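Skememden Hall - hall and kitchen safety check
Date: 2021-06-02
Checked by: Katalin Illés, with Kenneth Pollock

1. Fire doors - OK. Both close on their own, though the kitchen one takes its time, bless it.

2. Extinguishers - OK. Tags in date until December. Please don't hang aprons on them, however handy they look!

3. Step by the side entrance - needs attention. The edge strip has lifted again and I caught my heel on it.
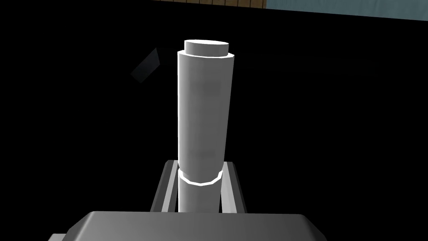
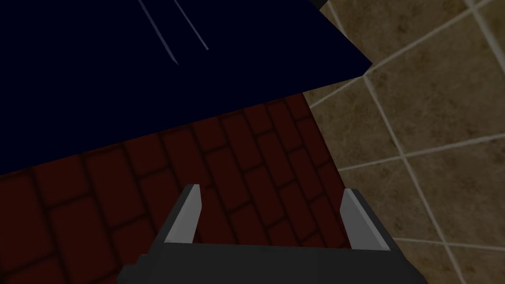
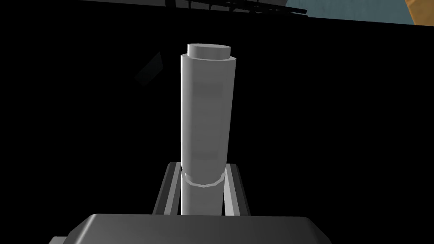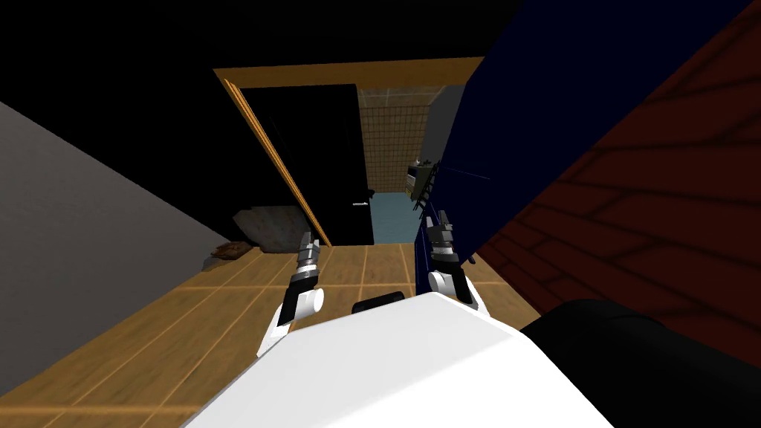
4. First aid box - partly OK. Plenty of plasters, no eye wash. Zoltán has kindly offered to order some.

5. Hot water at the kitchen tap - 42 degrees, fine for little hands.

6. Store cupboard - not passed. The folding chairs are stacked far too high, and I do worry about whoever opens that door first. Kenneth will move the top rows to the loft side.

7. Emergency lights - OK, all working when tested.

Next check: December, Dušan to lead.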